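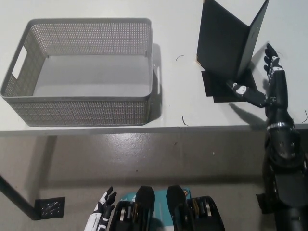

How often does the Clurnwood robotics club meet?
Twice a week in term time, from 4.15 until the caretaking staff want the building back. In May it drops to once, for exams.

Do I need to know how to program?
It helps less than people think. Most of the first term goes on writing down what you expect the robot to do, then finding out why it did something else.

Can it tidy a desk yet?
Depends who you ask. Our aim for the year is to have it pick up a folder and put it in a basket. Lizelle Nkuna says we're close. I'd wait until it has managed 6 in a row with a visitor watching -- the club log has 444 attempts in it, and the word "nearly" comes up a lot.

Will this get me a job?
I can't promise that, and I'd be wary of any club that does.

Are you entering the Plekcombe competition?
Probably. The entry form asks for a 1,000-word report, and Mpho Sibiya has written the title. Last year's winners had a very good video -- we'd like to see the run without the edits.

Who do I speak to about joining?
Dymphna Tierney. Come along to one session before you sign anything.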